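Radwan – Open Day Participants Wanted, Sellthorpe

Radwan is looking for 18 people to take part in the open day at our Sellthorpe workspace on a Tuesday in May. You will sit in on a demonstration of robot work in a living room setting, then tell us what you thought of it. No technical background is needed.

The session lasts 2 hours and starts at 10 a.m. It covers table work in the sitting area – cups, saucers and other small things people leave out. 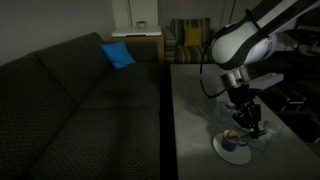
The arm over the table in the sitting area
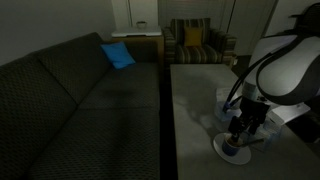
After the demonstration there is a short group talk and a written form. We want to hear what you would let a machine do at home and what you would keep for yourself. Blunt answers are fine.

You should be 18 or older and able to stay for the full session. Participants receive $50, paid by check at the end. Please wear closed shoes, and leave large bags at the front desk.

The Cesstead bus stops outside the building. Parking is limited, so tell us if you plan to drive.

To apply, write to Recep Yüksel, Visits Desk, Radwan, with your name, age and a daytime phone number. Everyone who applies will get a reply – please don't come without one.

169 shares
2 comments

Related
Visits Desk Assistant, part-time – Sellthorpe
Evening Demonstration for Schools – Cesstead
Trostance Trial: Home Visitors Needed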